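3.2 Student project in simulation

The second part of the course was a group project, which the students of the robotics club at Brerkurmont carried out in simulation only. Each group received the same basic scene and had to write a controller that brings the gripper to a target and closes it there. The groups chose their own names, and we keep them in this paper: Pukel, Getau and Pintér. The club computers are old, so we asked the groups to use simple meshes. In Figure 3a the facets on the rounded teal fingers can be seen at close range, next to a gray block with straight edges.

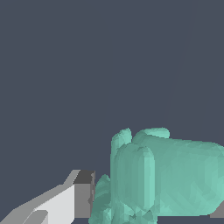

Why did we not let the students begin with a real arm? The club had 20 members in that term and one laboratory hour in the evening, so waiting for a turn would take most of the project time. In simulation every group could run its controller at home and bring the log file to the meeting.

Each group was allowed 2000 simulation steps per trial. Over the whole project we collected 637 trials, of which 76 were excluded from the analysis because the log was not complete. The scoring was the same for all groups and was explained in the first meeting in March. A written report of two pages was also required, and it had the same weight as the trials. Figure 3b presents the white arm with a small, spiky teal object at the gripper, on a plain background.

Figure 3. Views from the simulation: (a) teal hand, (b) arm and gripper.
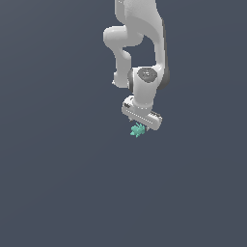

According to Dayana Villalobos, the limit of steps was the most difficult rule, and her group had to rewrite the approach phase two times before it could finish inside the limit. She would have preferred a limit in seconds. We discuss this proposal in Section 5, together with the comments on the report.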